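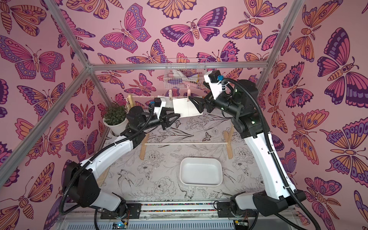
Mellisow pledges two more years, but for what?

The Mellisow Fund has renewed its support for the Nel veterans' sleep study, and members have been asking what that means in practice. Less than the announcement suggests, in my view.

The first round paid for a survey of former service personnel, run from October onwards. Letters went to 1030 people and 19 clinics agreed to hand out the forms. The summary speaks of "strong engagement", yet it doesn't say how many forms came back, and I have asked twice. Without that figure the rest of the summary is hard to judge.

The new money goes mostly on something called Vikum, a website where researchers and clinics can share what they find. We already had one of those. It was called Vikok in the early papers, then Vokik, and the last post on it is an invitation to a workshop that was later cancelled. Nobody on the study team could tell me what happened to the material stored there.

Nevzat Karakaya, who leads the study, told our branch meeting that Vikum will be "built around what veterans need". Fine — but there are no veterans on its working group yet, and the first places go to the clinics.

I would like to be proved wrong. Poor sleep is the complaint I hear most from members, and a decent study would help. If you filled in a form and have heard nothing since, please write to the branch office before the next meeting, and say which clinic gave it to you.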